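Fonville Hand Cell: Progress Report to Katico
August 5, 2021

Work this period went into the finger joints and the wiring of the hand. Of the 900 cycles planned for the slipper placement task, 889 were run. The remaining 11 were dropped when the index finger lost position feedback and the cell was stopped for repair.

The fault was traced to a connector at the second joint. The crimp was remade, the lead was given more slack, and the joint was re-zeroed against the mechanical stop. The other fingers were checked the same way. One bracket screw was found loose and was reset with thread locker.

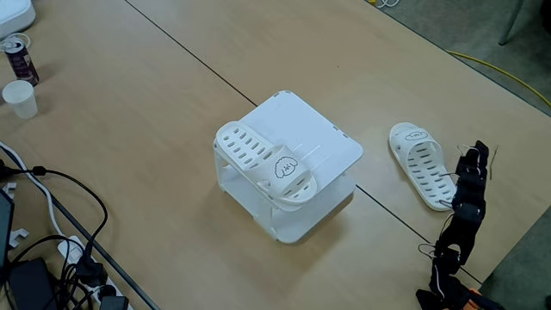 Figure 1. Hand at the two-tier rack, one slipper on the top panel and its pair on the table.

Joint wires still run outside the finger segments, where they form small loops. This makes them easy to replace but leaves them open to snagging. A sleeve kit has been ordered from Kocabaş and will be fitted in September. Until then the wires are inspected every 20 cycles and the check is entered in the cell log.

The rack position is taught by hand at each startup. The two tables can shift against each other, so a clamp plate across the joint is proposed. Quoted cost for the plate and fitting at the Flinport shop is $1,297, within the maintenance line. Approval is requested before the next period.

Open items: spare servo for the thumb, strain relief at the wrist, updated re-zeroing procedure.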